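The laundry semester

When I signed up for the robotics club at Plarkby, I assumed there would be robots. Arms at least, maybe something with treads. What I got was a sign-up sheet, a hand-held gripper and an assignment to go home and pick up my own clothes.

Our project is called Gasholm, after a place none of us has been to. The plan is to teach an arm to fold laundry by showing it a great many people folding laundry, and the club's target for the term is 1,000 usable recordings. I have done 73. My roommate points out that this is 73 more times than I folded anything last year.

A usable recording has rules. You start with the thing spread out. You move at the speed of someone who is being paid by the hour. You don't help with your free fingers, which is much harder than it sounds - I lost most of an evening in June to one sleeve I had tucked under by hand without noticing. The upload page (we use a shared drive called Khalaf, which goes down whenever it rains) will cheerfully accept a bad take and let you find out a week later.

Dark fabric is the worst. Black on black on black, and you're squinting to see where the cloth stops and the tool begins. So of course I own almost nothing else. I've started planning my outfits around contrast, and I bought a yellow T-shirt I will never wear outdoors.
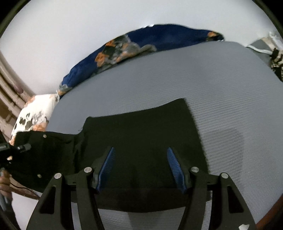 Blue pads down on the black cloth, pinch still to come.

Bala, the other club in our building, builds line-following cars and gets to hold races with snacks. We get to compare pillowcases. Their cars do go in the wrong direction a lot, but they do it with an audience.

I still like it more than I expected to. My folds are getting squarer, and the drawer closes now. Next up is fitted sheets, and I've asked to be put on socks.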